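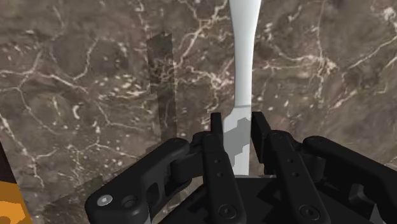
Simulation view from the planning software: two-finger gripper with a white handle-shaped part between the fingers, brown marble surface behind.

Automation on the packing line: questions from staff

These answers cover the gripping cell at the Lollent site. They were put together by the Skenora project office and checked by Valtteri Nieminen, who is responsible for the cell. Questions about pay grades go to your line manager.

What will the cell do?
It picks single parts from the infeed surface and places them in trays. Inspection, labelling and carton packing remain manual.

Why is the first stage done in simulation?
Grip positions and approach angles can be changed in software without stopping the line. A simulated grip is treated as a proposal only. Each one is repeated on the real cell at reduced speed before release.

Why is the background marble?
It is a surface texture in the model. The real infeed surface is plain grey, and the texture has no effect on the contact calculation. Shadows matter more, as the part detection works from camera pictures and a hard shadow across a white part can be read as an edge.

Will jobs be lost?
No posts are being removed on account of the cell. Six people now rotate through manual picking. After the change, the same six will rotate between cell operation, tray inspection and packing. The shift pattern stays as it is.

What does a cell operator do?
Loads the infeed, clears rejected parts, changes finger plates when the part type changes and records stops. Programming stays with the project office, although operators may request a change to any grip using the form in Ovano.

Do I need experience with robots?
No. Training takes 20 hours, spread over normal shifts and paid at the usual rate. It includes isolation of the cell, restart after a stop and basic fault reading. You will not be rostered on the cell until you have been signed off.

How many grips have been tested so far?
2,243 in simulation. This figure includes failed attempts, which are kept in the log with the reason for failure.

Which parts are difficult?
Flat parts with a narrow waist. If the fingers close too near the waist, the part can turn during the lift – the wider section is preferred for this reason.

Can I enter the cell to free a jammed part?
Only after isolation, with your own lock fitted. The pause button on the panel is not isolation.

Is my work being timed?
The cell records its own cycle times and stops. Operator names are not stored with them. Sign-off records are held separately in Ovano.

Who services the gripper?
Mustonen, under contract. Operators may tighten finger plate bolts during a changeover but should leave the linkages alone.

When can I see it running?
Tuesday at the shift handover, from behind the guard. No booking is needed.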